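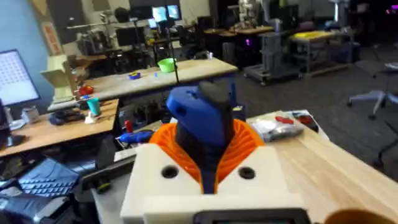

Fotografia: arquivo do grupo de trabalho, oficina Quintanilla

Relatório de projeto: Conservação e reparação de mobiliário escolar em madeira
Curso técnico de Gestão de Equipamentos
Março de 2023

1. Enquadramento

O presente relatório descreve o trabalho desenvolvido no âmbito da disciplina de Projeto, iniciado em setembro. O estudo incidiu sobre o estado de conservação das mesas e bancadas de madeira dos edifícios Quintanilla e Watetti e sobre a viabilidade da sua reparação nas oficinas da própria escola.

2. Metodologia

Foram inventariadas 773 peças, distribuídas por 33 salas. Cada peça foi classificada segundo uma escala de três níveis: utilizável, reparável e a abater. O registo incluiu o tipo de tampo, o acabamento, a estabilidade da estrutura e os danos de superfície. As peças com acabamento desconhecido foram submetidas a um ensaio de solvente numa zona não visível.

3. Ensaios de acabamento

Compararam-se dois produtos: o óleo Werkance e o verniz de base aquosa Stulline. Cada um foi aplicado em dez tampos previamente lixados. O óleo permitiu retoques localizados sem lixagem integral do tampo. O verniz ofereceu maior resistência a manchas de tinta, mas exigiu um tempo de secagem incompatível com o horário letivo, pelo que as aplicações tiveram de ser feitas durante as interrupções.

4. Limitações

O inventário não abrangeu as cadeiras nem os armários. A resistência dos acabamentos foi observada durante um único período letivo, insuficiente para avaliar o desgaste a longo prazo.

5. Recomendações

Recomenda-se o uso de óleo nas bancadas de oficina e de verniz nas mesas das salas de aula. O grupo propõe ainda que o inventário seja atualizado no início de cada ano letivo. As fichas de registo constam do anexo 2.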